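Chapter 4
Matching Solids to Openings

4.1 Scope of the chapter

Chapter 3 dealt with the naming of plane shapes. The present chapter deals with the fit between a solid and an opening cut to receive it. The working material is the shape-sorting board: a thick slab of blue foam with openings of different outlines in its top, used with a set of pegs. Readers using the Rimden workbook should keep Sheet 30 to hand.

A peg has two properties of interest. The first is its section, the outline obtained by cutting it straight across. The second is its height. Only the section decides whether the peg will enter a given opening.
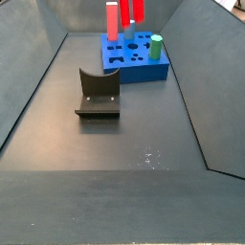 Height is nevertheless the property that beginners notice first. In the Duvcombe classroom trials, pupils given a tall square bar and a short cylinder tended to sort them by length before they looked at the ends. Exercises 4.1 to 4.3 therefore ask for the end face to be drawn before any fitting is tried.

4.2 Section and clearance

A prism has the same section along its whole length. A cylinder shares this feature, its section being a circle. The hexagonal prism has six equal sides in section and returns to the same outline after each sixth of a turn; the square prism does so after each quarter turn. The cylinder may be turned by any amount.
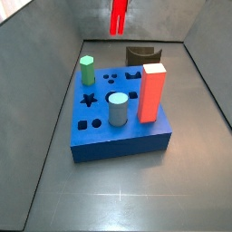 Clearance is the difference in width between the opening and the peg. Where clearance is small, the peg must be upright and correctly turned before it is lowered. Foam gives slightly under pressure, so a forced peg may enter an opening of the wrong outline. Such a result is recorded as a misfit.

A peg standing on the surface of the board is described as placed. A peg within its opening is described as seated. The two terms are kept apart in all the tables that follow.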